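How a Basket Is Woven
Materials and Making, Sheet 19
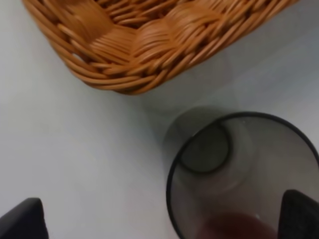 A basket is made by bending long, thin strands over and under each other until they hold together. It normally needs no glue and no nails. The strands press against their neighbours, and the rubbing force between them, called friction, stops them from sliding out.

What are the strands made of?
Many baskets are made from willow, reed or rattan. Willow is a tree, and its young, straight shoots are called rods. Rattan is a climbing palm that grows in hot, wet forests. Its stem is solid, unlike bamboo, which is hollow. Reed can mean a tall water plant, but basket makers also use the word for the inner part of the rattan stem. In cool countries willow is cut in winter, often from December onwards, when the leaves have fallen.

Why are they soaked?
Dry strands snap. Water makes the fibres inside them softer, so that they bend. At the Orkthorpe workshop, thin reed is soaked for 19 minutes and thick willow for several days. As the finished basket dries, the strands stiffen and keep their new shape.

Stakes and weavers
The strands that stand up and make the skeleton are called stakes. The strands that pass in and out between them are called weavers. A small bread basket at Orkthorpe uses 67 stakes and 153 weavers. When a weaver runs out, its end is tucked behind a stake and a new one starts in the same place.

Corners
A round basket has no corners and is simpler to weave. On a basket with corners the strands must turn a tight bend. They are packed closely there, because gaps at a corner make the side weak. A rounded corner is easier on the strands than a sharp one.

Try it
Cut paper into strips as wide as your finger. Lay some side by side and tape down one end of each. Weave another strip across, over one and under the next. Start the following row the opposite way, under then over. Push the rows together. Lift the sheet and pull gently at one strip to feel the friction.

Words to know
Friction: a force that resists sliding.
Rod: a long, thin willow shoot.
Stake: an upright strand.
Weaver: a strand that goes in and out.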